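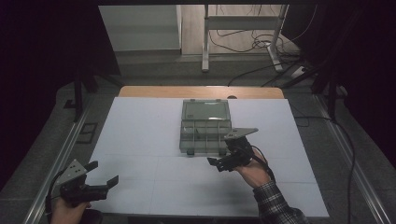 *Divided box, lid open flat, with the two hand grippers on each side. One cable looping down to the lower left, the other going down along the right wrist.*

# Workshop tips: when a hand gripper pinches, slips or stops

I wrote these tips after a bad afternoon in February, when I cracked the lid of a small parts box and, a few minutes later, lost the signal from the right gripper. Both were my own fault. I hope the list saves somebody else the cost of a box and some sore fingers.

## What went wrong

The task was simple. Open the box, move small parts from one cell to the other, close the box. I had done it 23 times that day and I was hurrying to finish before tea. At the next closing I pushed the lid down with the left jaws while the right jaws were still inside the tray. The lid bent over the jaw and made a crack along the hinge, with a sound I can still hear.

I pulled the right hand back fast, and this was the second mistake. The cable had caught under the edge of the table. The plug came half out of the gripper, and the fault light on my controller showed code 2497. In the Grivier booklet this code means "position lost". The jaws did not let go. They stayed closed with a piece of partition between them, and I had to switch off the power to open them by hand.

## Cables first

- Before you start, stretch both arms as far as the job will need, and then a little more. If you feel a pull at the wrist, give the cable more length.
- Keep the cable on the inner side of the forearm. A soft strap is enough. Don't use a tight zip tie, it leaves a mark on the skin and it also damages the cable.
- Let the cable make a loose loop before it goes to the floor. A straight cable passes every pull directly to the plug.
- On the floor, keep the extension cords together and away from your feet. I put mine behind the stand now. Before, I stepped over them all day.
- Wide sleeves are a problem. Button the cuff or roll it above the elbow. My favourite flannel shirt has a small hole from the jaws.

## Plastic boxes with a lid

1. Open the lid by hand the first time and check the hinge. If it has white lines, it is already tired. Change the box.
2. Lay the lid completely flat before you work in the tray. A lid standing half open will fall at the wrong moment.
3. Open the latches one after the other, never both with force.
4. Take both grippers out of the tray, stop, look, and only then close. I say "clear" aloud. My neighbour in the workshop, Fouzia Talpur, laughed at this for a week and now she says it too.
5. Hold partitions at the corner where two of them meet. In the middle they bend and then jump out.

A cloth under the box is good for a smooth table, but pull it flat. A fold lifts one side of the box, and the jaws arrive lower than you expect. If the box still slides, put a square of rubber shelf liner under it. I bought a roll at Satti for 13 dollars and I have used only a small part of it.

## If the jaws stay closed

Do not pull. This is the most important line on the page.

- Switch off the power at the strip, not at the computer. The computer can be slow to answer.
- Wait 15 seconds. On my pair the motor holds some force for a short time after the power is gone.
- Open the jaws with a wooden stick or a plastic spatula. A screwdriver scratches the pads – and if it slips, the other hand is usually in the way.
- Look at the pads before you connect again. A small piece of plastic stuck there will give you the same fault in the next minute.
- Push the plug in until it clicks, turn on the power, and close the jaws once on nothing before you go back to work.

If a finger is caught, the order is the same. Power off first, then open. Always have a second person in the room who knows where the switch is. At Iltudstead we painted ours a bright colour after my accident.

## Small habits

Check the screws of the mounting plate at the start of each session. They become loose from vibration, and then the gripper points a few degrees to the side and you blame your own hands. One drop of the weak kind of thread glue is enough.

Rest your wrists. The grippers do not feel heavy in the morning, but by four o'clock my grip is not the same, and both of my mistakes came after four. I stop at half past three now.

For the cracked lid, I tried clear tape and it held for two days. Solvent glue from Cikgate made a stronger joint, but the lid does not lie flat any more, so I use that box for screws at home and bought a new one for the workshop.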